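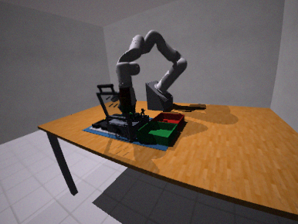 Figura 1. Célula simulada do exercício 4: braço sobre mesa de madeira, com a caixa vermelha logo atrás da verde.

Automação de tarefas manuais
Aula 7 – As máquinas já fazem o trabalho de bancada?
Docente: Biljana Ionescu
Apoio às práticas: Firouzeh Salehi
Apontamentos revistos em 10 de novembro de 2019

7.1 A pergunta

Na aula anterior vimos robôs que soldam, pintam e paletizam. Nesses casos a resposta à pergunta do título é conhecida há décadas. A peça chega sempre ao mesmo sítio, o movimento é sempre o mesmo e a célula foi desenhada à volta da máquina. Hoje interessam-nos as tarefas que ficaram de fora: pegar numa placa eletrónica e pousá-la no lugar certo, separar peças por caixas, arrumar uma gaveta, dobrar uma toalha, esvaziar a máquina da loiça.

Uma pessoa sem formação aprende qualquer destas tarefas em minutos. Para um braço com pinça de dois dedos, cada uma delas ainda é um projeto. A resposta curta para 2019 é: algumas sim, em condições controladas, com supervisão. O resto da aula serve para precisar o que se entende por «condições controladas».

7.2 Bancada e casa

Convém separar dois ambientes que a imprensa costuma misturar.

Na bancada de fábrica os objetos são conhecidos. Existem desenhos, tolerâncias, fornecedores. A iluminação pode ser fixada. Se uma peça cair, há alguém por perto que a apanha, e o custo da paragem é calculável.

Em casa não há desenhos. A mesma caneca aparece de pé, deitada, dentro de outra ou com água no fundo. A cozinha muda de um dia para o outro e o morador não quer vedações de segurança no corredor. Um aspirador autónomo resolve bem uma parte do problema porque trabalha no chão e não precisa de agarrar em nada. Assim que é preciso agarrar, a dificuldade sobe muito.

O exercício 4 fica do lado da bancada. Tem placa, bandejas e estrutura de suporte, tudo dentro do alcance do braço e sem pessoas a atravessar o espaço de trabalho. Quem quiser pode pensar nele como a versão mais favorável possível de uma tarefa de arrumação.

7.3 Onde se perde tempo

Quando se decompõe uma tarefa de pegar e pousar, as etapas são as habituais: localizar, aproximar, agarrar, transportar, largar, verificar. Os alunos tendem a concentrar-se no transporte, que é a parte mais vistosa e quase sempre a mais fácil. O planeamento de trajetórias para um braço deste tipo está bem estudado (capítulo 3 da sebenta).

As falhas concentram-se na aproximação e na preensão. Uma placa de circuito impresso é fina, tem componentes de alturas diferentes e só pode ser apertada por certas zonas. Um erro lateral pequeno põe um dedo da pinça em cima de um componente. Um erro em altura faz a pinça bater no rebordo do tabuleiro ou fechar no vazio. Se a placa estiver inclinada em relação aos dedos, o fecho roda-a antes de a segurar, e a posição em que vai ser largada deixa de ser a prevista.

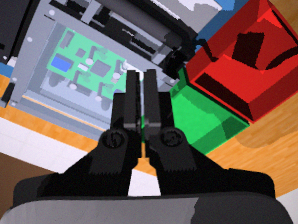 Há também o problema do espaço livre. Para agarrar um objeto é preciso que caibam os dedos e o corpo da pinça, que é bem mais largo do que eles. Num posto compacto, com caixas encostadas umas às outras, a orientação que seria melhor para a placa pode ser impossível por causa do que está ao lado. Uma pessoa contorna isto sem pensar: empurra a peça com um dedo, levanta-a por um canto e só então a agarra. Programar essa sequência de pequenos toques é possível, mas raramente compensa numa linha com muitos modelos.

A verificação merece uma nota à parte. O operador humano sente que a peça encaixou. O robô precisa de um sinal explícito – força no pulso, abertura da pinça, imagem – e de uma regra que diga o que fazer quando o sinal vem errado. Grande parte do código de uma célula real trata destes casos.

7.4 O caso Hutach

Marites Pascual e Lorna Lumbao acompanharam, em julho, a avaliação de uma célula de separação de placas na oficina da Hutach. Resumo dos dados que nos autorizaram a usar:

Tentativas registadas: 699
Tentativas falhadas: 121
Tempo médio por placa, robô: 21 segundos

Das falhas, a maior parte ocorreu antes de a placa sair do tabuleiro. Houve poucas quedas durante o transporte e quase nenhuma colocação na caixa errada. A empresa manteve a célula em funcionamento para dois modelos de placa e voltou à separação manual nos restantes.

Dois pontos para discutir na prática:

a) A taxa de falha parece alta, mas falhar e tentar de novo pode ser aceitável se a placa não se danificar. O relatório não distingue falhas recuperáveis de falhas com dano. Que efeito teria essa distinção na decisão da empresa?

b) O tempo médio não inclui as intervenções do operador. Como deveria ser medido para se poder comparar com o trabalho manual?

7.5 Simulação e realidade

As práticas desta cadeira usam um ambiente simulado, tal como as da Curneck e da Magbanua, com quem partilhamos os modelos. As vantagens são conhecidas: nada se parte, pode repetir-se a mesma posição inicial e corre-se o ensaio durante a noite.

As limitações também devem ficar escritas. O atrito entre dedos e placa é um parâmetro escolhido por nós. Cabos flexíveis, etiquetas meio descoladas e reflexos no metal são mal representados ou não existem. Uma estratégia que passa nos ensaios simulados é candidata a ser testada em bancada, nada mais. Sheena Dunbar, da Jurkton, virá à aula 9 falar da passagem para o equipamento físico e dos ajustes que costumam ser precisos.

Pela mesma razão, nos relatórios não se aceita a frase «o robô consegue fazer a tarefa» sem indicar em que ambiente, com que objetos e com que critério de sucesso.

7.6 Para entregar

Exercício 4. Descrever por escrito a sequência de aproximação a uma placa inclinada, indicando as zonas em que os dedos podem tocar e as que devem evitar. Desenho à mão é aceite.

Exercício 5. Escolher uma tarefa doméstica que demore menos de cinco minutos a uma pessoa. Decompô-la nas etapas de 7.3 e assinalar a etapa que impediria hoje a sua automação. Uma página no máximo.

Os relatórios são entregues em grupos de dois, em papel ou em PDF, no início da aula 8. As dúvidas sobre o simulador devem ser enviadas a Firouzeh Salehi.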